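Student Event Assistants Wanted for the November Graduation Ceremony

Zirnance College is looking for student event assistants for the graduation ceremony in November. The work is paid, it is on campus, and it takes one short training evening plus the day of the ceremony itself. First-year students are welcome to apply. You do not need experience, but you need to be on your feet for many hours and stay polite with people who are nervous or lost.

This year 987 students are registered to walk across the stage, and this is more than Acharya Hall has received before. For this reason we have divided the ceremony in two sessions, morning and afternoon, and we need 50 assistants in total. We had fewer last year and it was too few, especially at the doors between the sessions, when one group of families was leaving and the other was already coming in.

What you will do

Assistants are placed in one of four teams. You can write in your application which team you prefer, and I try to respect it, but I cannot promise.

Doors and seating. You check tickets at the entrances of Acharya Hall and bring guests to their section. The main floor has 1,344 seats for guests, and the balcony is open only for the morning session. Every section has a letter and a color, and you will get a small map to keep in your pocket.

Graduate line-up. You work in the gymnasium behind the hall, where the graduates wait in order of their program. You check name cards, help with gowns and hoods, and walk with the line to the stage door. This team needs people with a strong voice.

Guest help. You stand at the information tables, on the path from the Jallia parking area and at the bus stop. You answer questions, lend wheelchairs and show the step-free way to the hall. If you speak a second language, please mention it — many families come from far and they are happy to hear a familiar word.

Reception. You help in the Zitetti courtyard before and after each session. You set the tables, refill water, put out the sandwiches and sauces and clear the plates. Those who have a food handling card will be chosen first for this team.

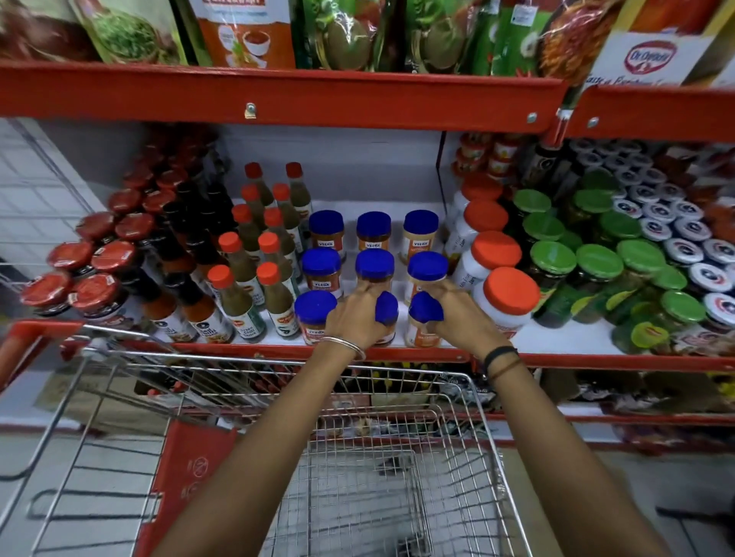
All teams start at 7:00 a.m. in the gymnasium, where breakfast is served. The morning session begins at 10:00 a.m. and the afternoon session at 2:30 p.m. You have a lunch break of 40 minutes, and your team leader will tell you when to take it. We expect to finish cleaning by 6:00 p.m. It is not possible to work only one of the sessions, so please look at your calendar before you apply.

Pay and meals

You are paid by the hour at the regular student worker rate, and the training evening is paid as well. Breakfast and lunch are included. Please write on the form if you are vegetarian, or if you have an allergy. The payment comes with the next student payroll after the ceremony. If you have never worked for the college before, you must bring your identity documents to the payroll window first, and this can take several days.

What to wear

Black pants or a long black skirt, a plain white shirt, and flat shoes that are closed at the toes. We give you a green vest and a name badge, and both must be returned at the end of the day. Bring a warm jacket if you are in the guest help team, as most of this work is outside.

Who can apply

Any student who is enrolled this term and is not graduating in this ceremony. If your brother, sister or good friend is graduating, you can still apply, but you will be working during their session and cannot sit with your family. Please think about it before.

How to apply

Take a form from the Events Office, ground floor of the administration building, or ask for it at the front desk of the library. Fill in both sides and return it to the Events Office before 4:00 p.m. on the last working day of the month before the ceremony. On the second side we ask for a few sentences about a time when you helped somebody in a busy place. It can be from a shop, a family wedding, a sports game, anything. The grammar is not important.

I read all the forms myself, and everybody receives an answer by campus mail, also those who are not selected. We keep a short waiting list, because every year a few people become sick or change their plans.

For questions, come to the Events Office between 9:00 a.m. and noon and ask for me. In the afternoons I am mostly in the hall.

Sorin Ilie
Ceremony Staffing, Events Office
Zirnance College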